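Posted April 11, 2026 | By the Udetti bench desk
Filed under: Home Robots > Setup Guides > Chores

Section 5. Setting Up a Tidying Task

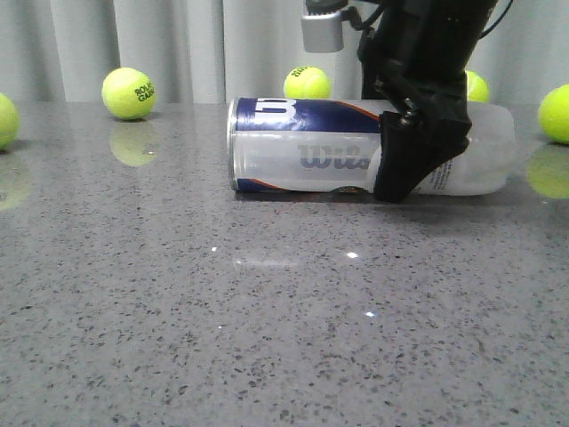
Read this section before you promise anyone a clean kitchen. The Udetti arm can pick up and put down a fair number of household objects, and picking up is the easy part of a chore. A tennis ball can lying on its side, gripped past the middle with the balls strung out along the back of the counter, is a good first job. It is also a harder one than the Lyons brochure makes it sound. The can may roll, the balls certainly will, and a polished stone top gives back a reflection of every ball near it.

5.1 Before you start

1. Clear the counter of glass, knives and anything you would miss.
2. Hang a plain curtain or sheet behind the work area. Patterned tile confuses the Bradska vision software.
3. Check that the arm's cable has slack through its full reach.
4. Set grip force to 80. Do not go to 90 for plastic containers.

NOTE: The factory setting is 90. We have asked Claltau to change it.

5.2 Teaching the pick

1. Lay the can parallel to the back edge of the counter.
2. Bring the open fingers down over it by hand control until the lower tip is just clear of the stone.
3. Close slowly. Stop when the can no longer turns under a light push.
4. Save the position and repeat from a new starting spot. One saved position is a recording and will fail as soon as somebody moves the can.

CAUTION: Keep your hands out of the work area while the fingers are closing. The stop button does not release the grip.

5.3 Loading the balls

Run this only after 5.2 works from several starting spots. Stand the can upright and brace it, then let the arm bring one ball at a time.

If the display shows error 401, the software has lost the object. Check for glare first. Turn off any light directly over the counter and restart the task.

5.4 What to expect

A person does this job without looking up from a phone call. Plan to supervise every run, and do not schedule tasks for when the house is empty, whatever the March update notes say about unattended mode.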